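Subject: Re: [jisano-users] Scheduled exports missing from job list after 2.13 upgrade
From: Roel Martens
To: jisano-users list 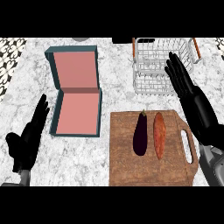 Simulated worktop, with an open box between two robot arms.

Dear Haruto, dear list members,

Thank you for the detailed report, which we were able to reproduce on our test server at Rakow on Friday. I reply below your text.

Haruto Sasaki wrote:
> After upgrading our Jisano server we find that several scheduled
> exports no longer appear in the job list on the administration page.
> The definitions are still in the database and the configuration check
> passes without warnings. Of 56 export jobs, 34 are shown. Restarting
> the scheduler service makes no difference. Jobs created after the
> upgrade are listed normally.
>
> Is there a supported way to restore the missing entries, or must we
> enter them again by hand? The Maruyama office depends on several of
> them for month-end reporting.

There is no need to enter the jobs again. The definitions are intact. The fault lies in the index from which the job list is built.

In earlier releases, an export job could be saved without an owner group. From 2.13 onwards the list is filtered by owner group, and any job where that field is blank is left out. The upgrade script was meant to fill the blank fields with the default group, but it skips jobs whose schedule was paused at any time before the upgrade. The configuration check does not look at this field, so it reports no error.

To restore the entries, please proceed as follows.

Stop the scheduler service on all nodes. If you run a standby node, stop that first, otherwise it will take over the queue.

Take a backup of the job tables.

Open the maintenance console with an account that has full administrator rights, choose "Repair job ownership" and select the default group. The console will show the jobs it intends to change before anything is written.

Choose "Rebuild job index" from the same menu. The two steps must be run in this order. Running the rebuild alone will produce the same incomplete list as before.

Start the scheduler again, then log out of the administration page and log back in. The page keeps its own copy of the list for the length of the session.

Please note that jobs which were paused before the upgrade will return in the paused state and must be resumed one at a time. Sites with month-end exports should check the next run time of each job before resuming it, as a job whose run time has passed may start at once.

Sites using the Hollel connector should not use the repair option at present. The connector keeps a separate record of job owners and will overwrite the repaired values at its next synchronisation. A corrected connector is in testing and is planned for release in May.

The upgrade script itself will be corrected in the next maintenance release. Sites that have not yet upgraded are advised to assign an owner group to every export job beforehand.

If any entries are still missing after the rebuild, please send the maintenance log to the support desk and quote the subject line of this thread. Kindly do not post logs to the list, as they may contain server names and account details.

Yours sincerely,

Roel Martens
Product Support, Rakow

_______________________________________________
jisano-users mailing list
To unsubscribe, send a blank message with the word "unsubscribe" in the subject line to the list address.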